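Speaker notes — Folding and put-away on the bed: sorting order, dark items, wardrobe loading
Speaker: Imani Massawe
Session chair: Arturo Russo
Version of 31 March 2022
Running time: 35 minutes, then questions

Slide 1. Title
Leave up while people sit down. Say name, say Hurnness, say that the talk covers domestic laundry after drying and before it reaches the shelf. Washing is covered in the Okudus session and I will not take questions on detergents.

Slide 2. Scope
One bedroom, one bed, one wardrobe. Mixed load, adult clothing only. No ironing. The bed is the work surface throughout. Tables are better for shirts, but most of the households we visited for the Kashindye survey had no table free in the bedroom, and people fold where the wardrobe is.
Number to give: 556 items logged across all visits. Do not go into the breakdown until slide 6.

Slide 3. Setting up the bed
Make the bed before anything is put on it. A cover that is pulled flat at the foot end is enough; the pillow end can wait. Put the unsorted heap on one side and keep it there. The usual fault is a heap in the middle, which leaves two narrow strips of mattress and no place to open out a large item.
Then the wardrobe. Hinged doors need floor space. Sliding doors need a decision, as only part of the interior can be reached at a time. Open the side you are going to load first and fold for that side first.
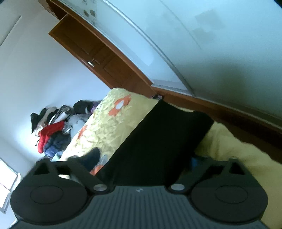 Folding order follows from what the wardrobe can take, and the wardrobe is the part people plan last. Say this slowly; it is the main point of the first half. If the shelves are behind one panel and the rail behind another, sort the heap into shelf and rail before making a single fold. With large pale sliding panels like the ones in this bedroom, I would clear the whole shelf pile before touching the rail pile. Moving a panel back and forth for each garment was the largest single waste of steps in the survey. The bedroom door stays out of the working path. Do not stack finished piles where they have to be carried past it.

Slide 4. Size before type
Large flat pieces first. They need the most open surface, and the surface only gets smaller as piles build up. Then trousers, then tops, then underwear and socks last, standing up if you like.
Expect someone to object that sorting by owner is better. Answer: sort by owner at the basket, by size on the bed. Two separate passes. Arturo has promised not to raise this one again.

Slide 5. Dark fabric
Allow five minutes. This is where most of the written questions came from in December.
Black cloth hides its own folds. On a patterned or light cover the outline is easy to read and the interior is not. A corner turned under, a doubled hem or a sleeve lying inside a body panel can all be missed by eye. The procedure is therefore done by touch:
Find one finished edge and run it between finger and thumb to the corner.
Hold that corner and find the next one along the same edge.
Lift both, let the piece hang, shake once, lay it down away from you.
Smooth from the center outward with a flat hand. A ridge under the palm is a fold. Go back and open it. 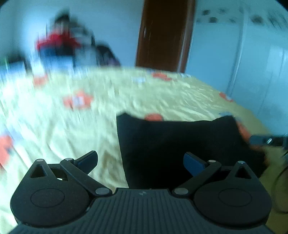

Only after that is it worth looking at the outline. A dip in the top line between two corners normally means the corners are too close together or were set down ahead of the middle. Draw the corners apart until the line is straight, then make the first fold. A curve left in at this stage doubles with each fold and shows as a fan of uneven edges at the front of the shelf.
Check the cover as well. Wrinkles in the sheet underneath will pass for wrinkles in the garment, particularly with thin jersey. Tension the sheet, not the garment.

Slide 6. Results
Households using the size-first order: 8. All kept it up for the full period. Villier method households finished with neater piles but took longer on large pieces. State both. Do not claim a winner; the loads were not matched.

Slide 7. Lint
Short. Light covers shed onto black cloth, new ones more so. Roll the dark items before folding, never after. Fold with the right side in if the item goes on an open shelf.

Slide 8. Loading
Fold line to the front. Heaviest at the bottom. Piles no higher than the hand can lift without splitting them, in practice around 8 tops. Leave a gap of 2 fingers between piles.
Black items go at eye level if there is a choice. On a low shelf they cannot be told apart and the whole pile comes out to find one.

Slide 9. Questions
If there is time, show the corner procedure again with the sample cloth. It is in the side pocket of the bag with the lint roller. Handouts are with Arturo at the door.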